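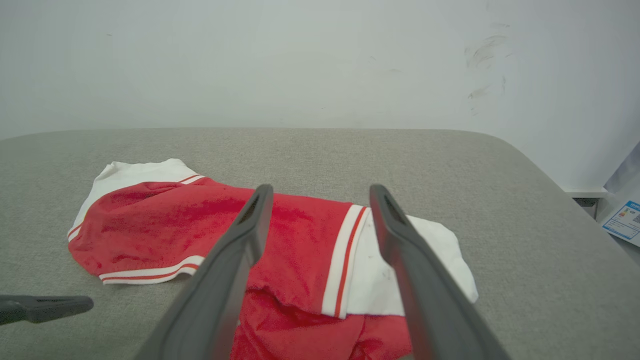
Section 4. Folding kit on the Skelura padded top

Folding kit goes on the padded top, shirts and shorts both. Clear it first — phones, keys, odd socks, the lot. Don't fold on the floor and don't fold on your knees. Sports kit is slippery stuff and it won't arrive flat, more likely in a heap like the red and white one, with the wrinkles all through the middle. That's fine. Get it onto the grey fabric and start from there. Spread first, fold second. Anything with a curled edge gets turned down by hand before you do anything else.

Before you start

You need: the Skelura top (item 2690), the folding card (item 528), a Neltham drawer box or any shallow drawer. Card is in the flat packet with the feet. If yours is missing write to Killano, quote the number off the packet.

Wash and dry kit as per its own label. Must be bone dry. Damp kit marks the padding and goes musty in the drawer.

4.1 Vests and sleeveless shirts

1. Lay the shirt face down, neck away from you.
2. Smooth from the middle outwards, flat hands. Don't pull on the hems.
3. Find both armholes. If the trim has rolled over, roll it back so the edge lies flat.
4. Put the card in the middle, top edge just under the neck.
5. Fold the left side in over the card. Then the right.
6. Slide the card out downwards. Slowly, or the lot comes with it.
7. Fold the bottom up to the neck. Once for a wide drawer, twice for a narow one.
8. Turn over, press down with your palm.

Note: white shoulders or side panels on a red shirt — fold them white to white where you can. Saves rubbing, and any colour that's going to come off comes off on the inside. 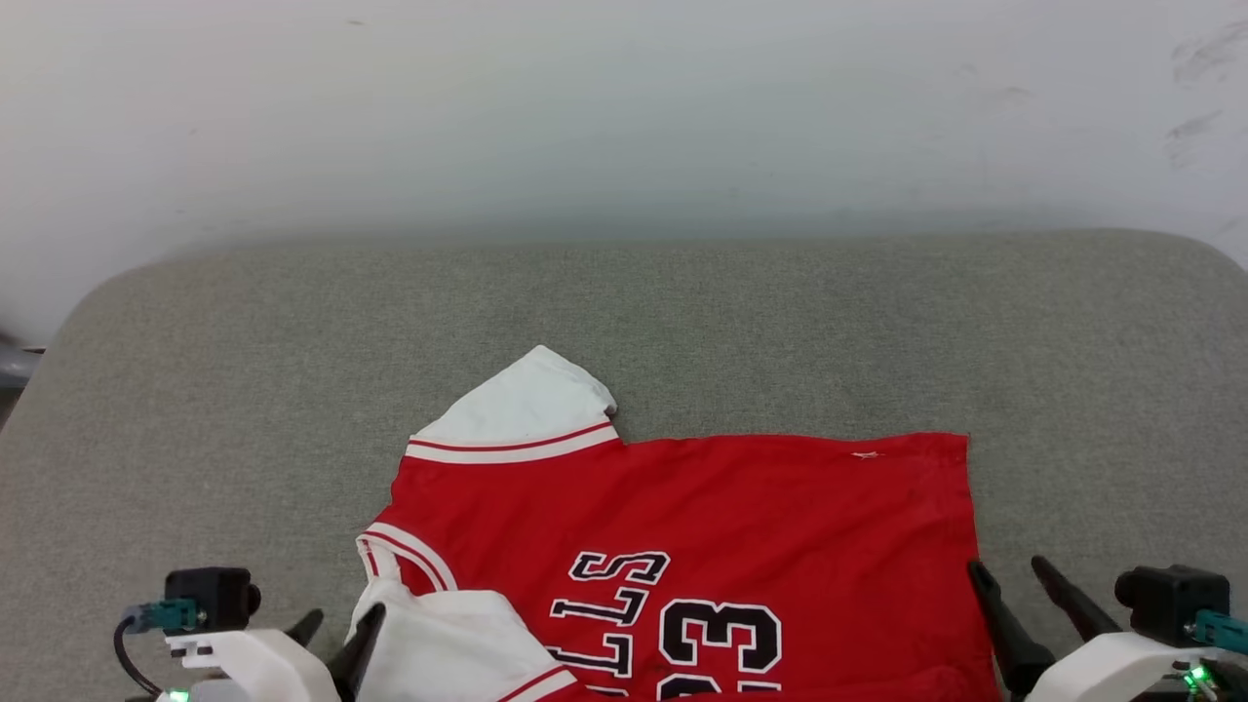

If the straps keep popping up after step 5, open it out and go back to step 3. Nearly always a twisted armhole. Pressing harder won't fix it.

Caution: no iron on the padded top, not even a cool one. The cover is not heat proof. Printed numbers and badges don't like an iron either.

4.2 Shorts

1. Flat, front up, waistband away from you.
2. Tuck drawstrings inside.
3. Fold one leg over the other, side seams together.
4. Fold the pointy bit at the seat in, so you have a straight edge.
5. Hem up to waistband. Done.

Note: no card needed for shorts. Childrens sizes, same steps, leave out step 4.

4.3 Putting away

Stand folded kit on its edge in the box, fold upwards. Shirts at the back, shorts in front. Don't cram it, you should be able to get a hand in down the side.

Jardine boxes from the older range are shallower. Use the double fold at step 7 or the lid won't shut.

Cover care: see section 5. Brush off fluff after each session, soft brush, one direction.

Sheet 1814, revised 10/09/2023. Replaces the June sheet.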